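Pluvdale Makers Board > Workspaces and Storage
Covering a white table: paper, oilcloth or leave it bare?
4 min read

tallis_bindery
Started June 16, 2026

I bind notebooks and the odd repair job at home, and last month I bought a white table from an office clearance in Stosstead. It is a good height and does not wobble. The trouble is the top. Pencil comes off it, PVA mostly comes off it, leather dye does not come off it at all. I have one brown ring by the back edge already.

I don't want to cut on it either. I have a cutting mat but it only does A2 and I work well past the edges of it. What do people put down to cover most of a table? I'd like something I can leave in place all week.

gorsehill
Oilcloth. Buy it off the roll, cut it big enough to fold under, clip it. Mine has been down for years and I wipe it with washing-up liquid. Dye sits on top if you are quick.

marram
I had oilcloth and took it off. It holds the creases from the fold for months and if you are ruling lines on thin paper you feel every one. Fine for paint, not for bookbinding in my view.

I use heavy brown paper. The big Van Acker roll was 32 pounds delivered and I have hardly made a dent in it. I tape one sheet down at the corners with low-tack tape and change it when it gets bad. Get the heaviest weight they do. The thin stuff tears when you drag a bone folder over it.

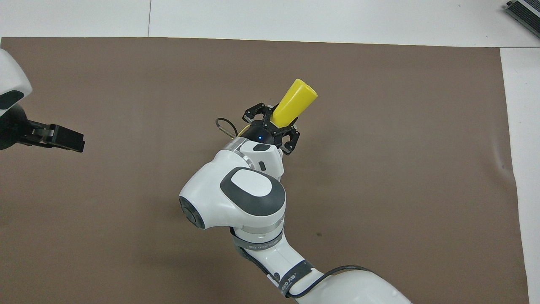 Brown paper on a white top, with the white showing round it.

Leave a margin like that. If you run the paper right to the edge your sleeves catch it and the corners lift.

gorsehill
Glue goes straight through paper though. You'd be peeling brown fibres off the table.

marram
Not the heavy one. A puddle would, a smear doesn't. I put a bit of baking parchment under anything I'm pasting, which you should do anyway or the work sticks to the paper.

tallis_bindery
Thanks both. Does the colour bother you? I match thread to cloth quite a lot and I wonder if brown underneath throws it off.

marram
A bit, yes. I take the two things to the window for that.

ledger_and_quire
It does matter more than people say. I did a run of 198 sketchbooks for a college with mustard cloth, chose the thread on brown paper under a warm bulb, and the thread was far too green when I saw it in daylight. I had sewn a box full by then. Now I keep an offcut of grey mount board for matching and do everything else on whatever is down.

On the main question, I'd go for paper for dirty work and a second cutting mat butted up to the first for trimming. You can tape them together from underneath. The join is a nuisance for long cuts but you learn where it is.

Abrehet Chala
I teach evening classes and we have tried most of these. Oilcloth marked our tables: a pattern came off on the white tops where it had been left in a warm room. I don't know if that was the backing or the table finish, but I would test a corner before leaving it down for good.

We use brown paper now. Students write on it, which is useful. They note the page size and the number of sections next to where they are working and it saves asking twice. The one thing I would say against it is grit. Bits of board get underneath and you press a dent into your cover. Lift the sheet and brush under it before you do any pressing.

gorsehill
Mine has never marked the table, but mine's a pine top so perhaps that's the difference. I still think changing paper every few weeks is a waste when you could buy one thing once.

marram
It goes under the raspberries when I've done with it. Not the bits with dye on.

vole_end
Has anyone tried a sheet of hardboard, smooth side up? I got one cut to size at the yard on the Vokarau road. Sealed it with two coats of varnish and it just lifts off when we need the table for tea. Heavier than paper, obviously.

ledger_and_quire
I had one. Flat for a year, then it bowed in February when the heating was on. Might have been all right if I had varnished both sides.

vole_end
I only did the top. I'll do the back this weekend then.

tallis_bindery
Right, I've ordered the heavy brown paper and I'll put the mat on top of it where I trim. If the dye gets through I'll look at the hardboard. Any ideas on the ring that's there now? Meths took the shine off but left the stain.

gorsehill
Stop with the meths. Put the glue pot on it.

Contact the moderators | © Pluvdale Makers Board | Back to top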